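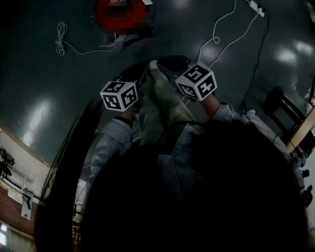 Print | E-mail

Linen Care in Small Guest Houses
Handout for session 2: from the dryer to the shelf
Florêncio Azevedo, Rolcombe Evening Courses
Jan 19, 2022

In the first session we spoke about sorting and washing. Please bring those notes again, as I will refer to the table of fibres. In this session we follow the linen after the wash, which is the part where most small houses lose time and where a good sheet can be made to look like a bad one.

1. Drying

Cotton can bear heat, but it does not like to be dried too much. When all the water has gone out of the fibre, the cloth becomes stiff and the creases stay in it. For sheets that will be ironed, stop the dryer while the hems are still slightly damp. For towels, dry them fully, also in the hems, and shake each one before it goes in and once more when it comes out.

Polyester and cotton mixed together (on the label usually "polycotton") needs a lower heat and a shorter time. The creases in this cloth are made mostly during cooling. Do not leave it in the drum after the machine has stopped. If the telephone rings at this moment, take the linen out first and lay it flat over a table.

Linen cloth, I mean the real one from flax, is best dried on a line and taken in early. It is strong when wet and rather brittle when too dry, and sharp folds in the same place will in time break the threads.

2. Ironing

Many houses do not iron everything, and I do not say that they must. At the Guerreiro guest house, where I worked before I began to teach, we ironed the pillowcases and the top third of the upper sheet, which is the part the guest sees when the bed is opened. The fitted sheets were only smoothed by hand. The guests did not complain of it.

If you iron, begin with the items that need the coolest iron and go up. An iron heats quickly and cools slowly. Iron embroidery from the back side, on top of a towel. Starch is a matter of taste, but a starched sheet should not be stored for many months, because it can turn yellow and it attracts silverfish.

3. Folding

The aim of folding is that every piece of one kind has the same size on the shelf. Decide the size by measuring the shelf and not by measuring the sheet. I see often that a house has three persons who fold in three ways, and then the pile leans and someone has to do it again.

Flat sheets: fold in half along the length, with the right side inside, and then again along the length. After this fold across until you arrive at the shelf size. Two persons are faster for a double sheet. For a single, one person with a clean table is enough.

Fitted sheets: put your hands inside two neighbouring corners, bring them together, and turn one over the other. Do the same with the other two corners. Lay it on the table, turn in the elastic edge so that you have a straight side, and fold in three. It will be thicker than a flat sheet. This is normal.

Towels: in three along the length, then in half, then in half again. The closed edge faces the front of the shelf.

Small cloths and napkins can be folded in the hand. Pull the edges straight first and let the two upper corners meet before you think about the lower ones. If the cloth was cut a little crooked in the factory, follow the hem that will be in front and let the other one be wrong.

4. Storage and rotation

Clean linen goes under or behind the linen that is already there. Always take from the top or from the front. Without this rule the same six sheets are used the whole year and the others get old on the shelf without ever meeting a guest.

Let the linen rest for a day after drying if you have enough of it. For this you need three sets for each bed: one on the bed, one in the wash, one on the shelf.

5. The inventory

Count twice a year, in a quiet month. In Rolcombe this is usually February. Write down the kind, the number and the condition (good, to mend, to remove). As a comparison for your own house, our last count at the Guerreiro gave 368 pieces, of which 53 were put aside for mending or for rags. I found this high. Most of the damage was at the hems of bath towels, and a sewing machine with a person of patience could save many of them.

Homework

Bring one fitted sheet and one bath towel from your house, clean, in the way they are normally folded. Write also the depth and the width of your linen shelf in centimetres. Those who work at the Trivier may share one measurement.

Next session: stains of wine, make-up and sun cream.

Print | E-mail

This website uses cookies to remember your settings. By continuing to use the site you agree to this. Accept | Read more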